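Trurside Surgical Learning Lab
Pre-session and in-session inspection checklist, suture handling recordings
Site: Mungate workshop
Date: 10/06/2019
Project: Chaimongkol
Result: passed with comments, 2 items open

Part A. Room and arms

A1. Floor clear between the desks and the arm stands. OK.

A2. Emergency stop within reach of the operator's chair, pressed and reset before power-up. OK. Both arms dropped out together.

A3. Arm mounting bolts checked by hand. OK.

A4. Joint covers seated, no gaps. OK.

A5. Cable slack at each wrist. OK with comment. Move each wrist to its limit both ways before the first recording and watch the cable the whole time. On one arm the cable goes tight at the far end of the roll. It did not pull on the connector, but the clip should go back one position. OPEN.

A6. Cabinet vents not covered, nothing hung on or leaning against the cabinets. Check again after breaks. Coats and cloths go on the hooks by the door.

A7. Loose parts on the work tables moved out of arm reach. OK.

Part B. Cameras and recording

B1. Wrist camera lens wiped, mount screws tight. OK.

B2. Workspace camera locked in position. OK. Do not touch the focus ring after this step. If it gets bumped, stop and start a new set.

B3. Clocks on all streams match. Failed the first time, passed after restarting the Cluvberg recorder. Please restart the recorder at the start of every session from now on, even if it looks fine.

B4. Views checked on the monitor, wrist camera first, then workspace camera.

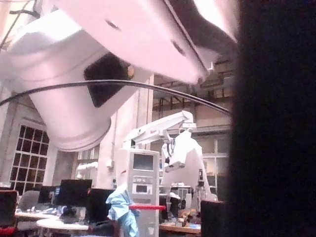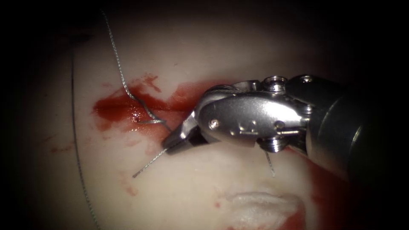
B5. Disk space for a full session. OK.

Part C. Instruments and tissue

C1. Jaws open and close fully, no play in the wrist. OK.

C2. Screws on the instrument wrist flush. OK. Check with a fingertip and with power off, thread catches on anything that stands up.

C3. Suture length cut to the session sheet. OK. Spare pieces stay in the tray until needed.

C4. Gloves and eye protection on for anyone handling tissue. OK.

C5. Sharps container open and within reach. FAIL, container was past the fill line. Swapped before the start, marked OK after. Add a spare to the cupboard. OPEN.

Part D. During recording

D1. One person drives, one person labels. The labeler calls the start and end of each try out loud.

D2. Keep failed tries. A dropped thread or a missed grab is still an example the system can learn from – mark it as failed and save it. Last June we lost a good part of a set this way, with people deleting the bad ones as they went.

D3. Do not tidy the field in the middle of a try. If something has to be moved, end the try first.

D4. Change drivers after 4 sets. Grip commands get sloppy when people are tired, and it shows in the data.

D5. Hands stay out of the work area while the arms have power. No exceptions for picking up thread.

Part E. Shutdown

E1. Arms parked, power off at the cabinet. OK.

E2. Tissue bagged and logged, surfaces wiped down. OK.

E3. Files copied to the Chaimongkol drive and opened once to check that they play. OK.

Open items to close before the next session: A5 and C5.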